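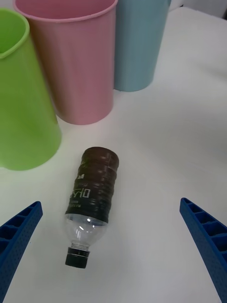 # Nirkdale bike trailer

**£489, flat-packed, with the hitch, one axle bracket, the flag and the rain cover**

I've been building the Nirkdale in one form or another for years now, first for me, then for people who stopped me outside the shops and asked where I'd bought it, and now properly, from a unit in Truvisham with a door that sticks. It's a two-wheeled trailer for ordinary bikes. It carries shopping, compost, camping stuff, a cello once (in its hard case, and very slowly), and more firewood than I'd recommend.

I make two trailers. This page is for the Nirkdale, the smaller one. If you want to move a washing machine you want the Serrano, and it has its own page.

## What you get

The frame is steel tube, brazed and then powder coated. I did try aluminium for a while and I know some people will be disappointed that I went back, but I like being able to fix things, and any village garage can mend steel. The floor is birch ply with three coats of varnish. The sides fold down flat and they're held up by over-centre catches, the sort you get on toolboxes, and they don't rattle if you keep them adjusted (there's a little nut underneath, quarter of a turn does it).

Wheels are 20 inch, ordinary spokes, ordinary Schrader valves. Any bike shop will have a tube. I've been asked for solid tyres more than anything else and I've tried two makes and hated both of them! They thump. Everything in the trailer thumps with them. If punctures worry you, ask me to fit the thicker tyres when you order and I'll do it for the difference in price.

- Empty weight: 17 kg with the sides on
- Most I'd want you to put in it: 60 kg
- Floor: 80 cm long, 55 cm wide
- Colours: dark green, cream, or a red that comes out more orange than I'd like
- Folded: goes behind a door, if you take the wheels off

The wheels come off with a push button in the middle of the hub. Give the button a drop of oil every so often. If it goes stiff, that'll be why.

## The hitch

I use the Grernell ball hitch, which clamps to the left-hand end of the back axle. There's a bracket that stays on the bike and an arm that stays on the trailer, and they join with a pin and a strap. The strap is a back-up, so please do it up every time. I know it's fiddly with gloves on.

It fits quick-release axles and solid nutted axles straight out of the box. For thru-axles you'll need a different one, and there are far too many kinds, so measure yours before you order. I need the length, the diameter and the thread pitch. All three are often printed on the end of the axle in tiny writing, and if they've worn off, a bike shop will measure it for you in a minute or so. Thru-axle adaptors are £18 extra and I keep the common ones in stock.

Hub gears are usually fine. Rear hub motors are a "please email me first", mostly to do with how much thread is left sticking out once the bracket's on. Mid-drive e-bikes are no bother at all and they're lovely with a trailer, I'm quite jealous of people who have hills and one of those.

Extra brackets can be bought separately, so you can leave one on each bike in the house and swap the trailer between them. Lots of couples do this. It's a much better idea than undoing the axle every time, and I speak as somebody who has dropped the washer down a drain.

## What it's like to ride with

Easier than you'd think! The arm sits low, so the trailer pulls from down by the axle and you don't get much of that shove in the back. Empty, you'll forget it's there, and that's the dangerous bit really, you'll cut a corner and clip a kerb. Loaded, you notice it when you set off and you very much notice it when you stop.

So brake early. Give it twice the room you'd give yourself, more in the wet. Put the heavy things over the wheels or a touch in front of them, never right at the back, or the tail drags down and the hitch gets light and it all starts to wag. I had a sack of potatoes do that to me coming down into Truvisham and I haven't forgotten it.

It's wider than your handlebars on most bikes. Worth remembering at bollards and at those horrible staggered gates on towpaths. I can get through most of them by unhitching and walking the trailer through on its end, using the arm as a handle. Cattle grids are fine if you go straight. Speed bumps, slow down, and take them square on.

It isn't for children or for dogs. There's no seat, no harness, no roll bar, and I won't be adding them. Proper child trailers exist and they're tested for it.

## Rain cover

The cover is waxed cotton with an elastic hem and four hooks. New ones smell strongly for a few weeks, so I'd hang it in the shed to begin with. It sheds ordinary rain very well. In a real downpour the middle can sag and hold a puddle if the trailer's half full, so stick a box or a rolled-up coat in the centre to prop it into a ridge. Don't machine wash it, please. Cold water, a sponge, and rewax it once a year. November's a good time, before the salt goes down.

If you hate waxed cotton there's a plain coated nylon one at the same price. It's lighter and it packs smaller. It isn't as nice. I've got the nylon on mine at the moment.

## Putting it together

It arrives in one box, and it's a big box. You'll want a 5 mm Allen key (there's one in the bag, but a decent one of your own is kinder on the hands), a 15 mm spanner for nutted axles, and a clear bit of floor. Give it an evening. I've got it down to the length of a radio play, but I do it all the time.

A few things people trip over:

1. The two long bolts go through the arm, and the short ones go through the floor. If you've got long ones poking out under the floor, swap them now.
2. The catches face outwards. It'll all go together with them facing in, and then you can't shut it.
3. Leave everything finger tight until the last side panel's on, then go round and do it up properly.
4. The flag goes in the left-hand socket. In the right-hand one it'll slap your shoulder on some bikes.

Check the bolts again after your first few rides. Things settle. After that, spring and autumn is plenty.

## Looking after it

Keep the tyres pumped up, mainly. Soft tyres are behind most of the "it feels sluggish" emails. The pressure range is on the sidewall and I run mine in the middle of it.

The varnish on the floor will scratch, and you can leave it or touch it up as you like, but do catch the edges of the ply if they get knocked. That's where water gets in. A bit of yacht varnish on an old brush, leave it overnight. Chips in the powder coat want a dab of enamel, and I put a little pot of your colour in the box.

Store it indoors if you can. If it has to live outside, stand it on its end with the cover on loosely so the air can get round. Tight covers and damp ply don't get on.

Every part is on the spares list and I'll sell you any of it singly, down to the washers. The catches and hooks haven't changed since the first batch, so early owners can order those without checking. Wheels changed once, at frame number 214. If yours is earlier than that you need the old hub, and I've still got a shelf of them. The number's stamped under the floor at the front, just behind the arm.

## Questions I get a lot

**Will it fit my folding bike?** If the back wheel is 20 inch or bigger, nearly always. On the 16 inch ones the arm sits low at the front and the trailer tips forwards, so I make a cranked arm for those. Same price, just say when you order.

**Can I tow it behind a recumbent?** Yes, and several people do. Send me a photo of the back end first.

**Can I use it as a hand cart?** Yes. There's a handle that clips on to the arm, sold separately. Without the handle you'll be stooping.

**Does it come with lights?** No, but there's a bracket at the back for one and reflectors on both rear corners. Please fit a light. Your own one on the bike can be hidden by a tall load.

**Do supermarket bags fit?** Four of the big ones side by side, upright, with room down the front for a bottle or two and the bread.

**Can I have it in blue?** I'm sorry, no. The coaters want a minimum order and I was left with a lot of blue last time.

## Ordering and delivery

I build in batches, so there's often a wait of a few weeks. I'll tell you the real date when you order and email you if it slips. You can pay it all at once or leave a deposit and settle up when it's ready to go.

Delivery to mainland Britain is included. For islands and anywhere further off, send me a postcode and I'll find out what it costs, and I'm afraid it's sometimes silly. Collection from Truvisham is very welcome, mornings are best, and if you come on your bike I'll build the trailer up for you before you get here and you can tow it home. Bring your axle measurements or, better still, just bring the bike.

Frame's guaranteed for as long as you own it. Wheels, catches and cover for two years, tyres are yours to wear out. If something bends or cracks, take a photo and email it to me before you try straightening it, as it makes it much easier to see what's gone on.

Cream's out of stock until the next batch. Green and red are ready to box up.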